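Property Listings Writer and Floor Plan Technician
Nomel Lettings and Sales, Grirach office
Posted February 2020

Nomel prepares sale and rental particulars for residential agents. The post covers measured surveys, floor plans and written room descriptions for terraced houses, apartments and small commercial units with living space above.

Duties
Measure each room at floor level with a laser meter and record length, width and ceiling height.
Note heating, glazing, flooring and fixed storage.
Draw plans in Skurkorer and export them at 1:200.
Write particulars of no more than 389 words per property.
Correct drafts returned by the seller or landlord.

Requirements
Two years in property listings, surveying or drafting. A valid driver's license. Accurate spelling. Applicants must be able to carry a 22-pound equipment case up stairs. Knowledge of Skurkorer is useful but not required; training takes four days.

Terms
Full time, 37.5 hours per week, with one late shift. Probation is 90 days. Mileage is paid from the office door. The Bragança office handles overseas listings and may request cover in July.

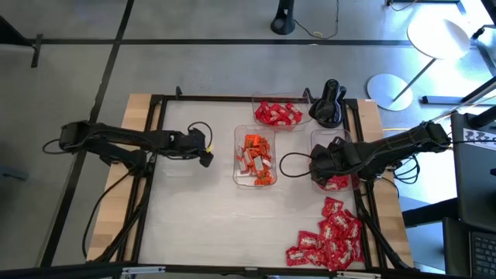
Are room sizes taken at the widest point?
Room sizes are taken wall to wall at the widest point, with bay windows and alcoves listed separately.

To apply, send a resume and one sample floor plan to Elif Naz Işık, Listings Manager. Questions on pay and hours go to Yeshi Negussie in Personnel.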